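Gray sweats and other soft knits: washing, drying and folding

Gray knits are the easiest clothes in the house to own and the easiest to put away badly. They hide lint, they don't show a light crease, and so they end up in a heap on the bed. These are the steps we use at home for sweatshirts, sweatpants, heavy T-shirts and the socks that go with them.

Sort by weight before you wash. A thick sweatshirt takes much longer to dry than a T-shirt, and if both go in the dryer together the T-shirt gets overdone. Put the fleecy things in one load and the thin ones in another. Turn anything with a soft outside inside out, and keep towels away from it. Towels shed, and the fluff stays on gray knit for several washes.

Use cool water and less soap than the cap tells you. Skip the fabric softener. It makes fleece feel nice for a day and then it goes flat.

Shake each piece once by the shoulders or the waist when it comes out of the machine. This takes out most of the wrinkles while the cloth is still damp. Pull the cuffs straight with your fingers and check that no sleeve is stuck inside itself.

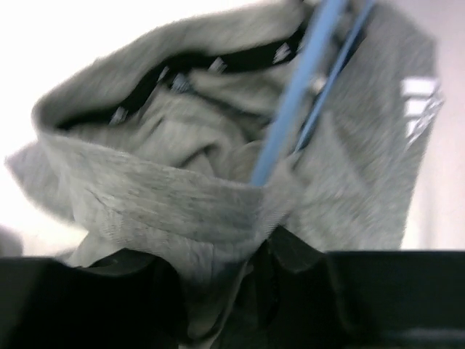

Elastic needs a little care. Don't hang sweatpants by the waistband to dry, and don't clip a clothespin on the stretchy part. The weight of the wet legs pulls on it and it comes back wavy. Lay the pants over a rack with half on each side. If you use a hanger, fold them over the bar. For a hoodie, a wide hanger is fine once the cloth is nearly dry, but a thin one will leave bumps at the shoulders.

Black trim on gray cloth fades faster than the gray does. Dry it in the shade if you dry outdoors. In February we dry everything indoors with the window open a crack, and a sweatshirt left out at night is ready by the next evening.

To fold a sweatshirt, lay it face down and smooth it from the middle out. Bring one side in to the center of the back, fold the sleeve down along it, and do the same with the other side. Then fold the bottom up to the collar. Sweatpants go leg on leg, then in thirds. Fold them the same way every time and the stack will stay up.

Leave the small things for last. Socks like to hide in sleeves and pant legs, so run a hand down each one before you fold it. Gray socks of different makes look alike in a pile. Match them by the length of the cuff first and by the toe second.
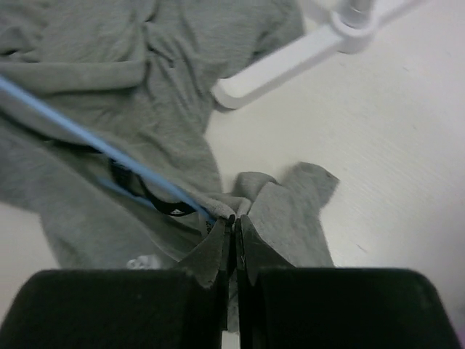 What can I do about pilling on an old sweatshirt?

Lay it flat, pull the cloth tight with one hand and go over it with a fabric shaver in short, light strokes. A disposable razor works too, but keep it off the seams and the ribbing. Wash the sweatshirt inside out afterward.

Store knits folded on a shelf or in a drawer, with the heavy ones at the bottom. Nine to a stack is as high as we go. Past that the bottom ones get pressed hard and the whole thing leans when you pull one out.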